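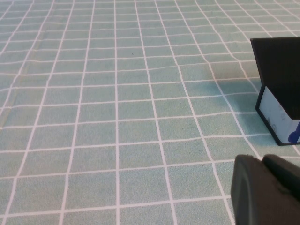 Attachment 1: tablecloth, Pukach line, teal with white grid

Ticket 277
Product: Pukach tablecloth, teal
Shop: Plallomus, Prurnwood branch
Status: open

Problem as reported
I bought this tablecloth in April. After the third wash the white lines do not run straight anymore. They make small waves, and I cannot pull them flat by hand. The fabric itself is fine, no holes and the color is still good. I would like to know if this is a fault or if I wash it wrong.

What I tried
1. Washed at the temperature on the care label, short program. No change.
2. Ironed from the back side with medium heat. The lines were better for one evening, then the ripples came back.
3. Left it on the table for 7 days with heavy books on the corners. A little better at the edges, the middle is the same.

Reply from Plallomus support
Thank you for the clear report. Please check if the cloth has become shorter. Measure both long sides and write us the difference. Please also tell us which detergent you use.

Update from customer
One long side is 11 mm shorter than the other. I did not measure it when it was new, so I cannot say if it was always like this. The detergent is Hubmann liquid, without softener.
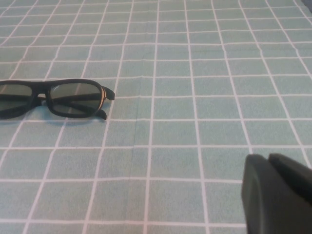
My second question is about the color, and how I should compare it with the new cloth you offered to send. Your color card arrived, but under my kitchen lamp every teal on it looks the same to me. I also noticed that it matters very much what lies on the cloth – under the tinted lenses of the dark glasses the teal and even the white lines look darker. So I will compare the card with the bare fabric only, near the window, at 10 in the morning. Is this good enough for you, or do you need a piece of the hem?

Reply from Plallomus support
The window is good enough, please do not cut the hem. For the lines, please wet the cloth fully, pull it gently from corner to corner and dry it flat – not on a rope. If the sides are still different after this, we will exchange it.

Update from customer
I did it last night. It is still damp, I will measure again when it is dry.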